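**Workshop notebook - Kondgate depot, April 2020**
Entry: winter review of heated door sills and platform-edge grit hoppers, Zedmont line buses 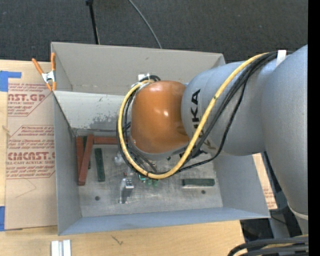 *Fig. 1. KUKA arm over the grey bin.*

The Zedmont operating department has asked for a written account of the door failures recorded during the snow in November. The complaints received concern late departures, but the depot log shows that most of the delay on the hill routes arose at stops, where doors would not close over packed snow on the sill.

Sills examined to date: 19. All were removed from vehicles in the reserve row. The heating strip is of the Baert pattern, fitted under the tread plate and switched from the cab. In seven cases the strip was sound and the switch had been left off. In four the connector had corroded at the inner end. The remainder are still to be opened.

Cold trial. One sill was set up in the yard store and the door cycled 200 times with the strip off, then 200 times with it on. Snow was replaced by crushed ice from the canteen machine, which does not pack in the same way. The results should be read with that in mind. With the strip off, the door reversed repeatedly at the rear corner. With it on, reversals were few and all fell in the early part of the run. A total of 400 cycles is too small a sample to say anything about wear on the rubber.

Grit hoppers. The Redemum terminus hopper was found full in spring, which suggests that it was not used at all. The lid key is held at Kondgate. It is proposed that a second key be kept in the Redemum crew room before next winter.

Points for the operating department:

- The cab switch is not mentioned on the drivers' cold weather card. Wording to be supplied by this workshop.
- Connectors to be greased at the autumn inspection.
- Timetable allowance at the upper stops is a matter for Zedmont and has not been considered here.

Outstanding: the eight unopened sills, and a reply from Baert on the connector part - the old number is no longer listed in their catalogue. The trial sill remains on the stand in the yard store and should not be refitted.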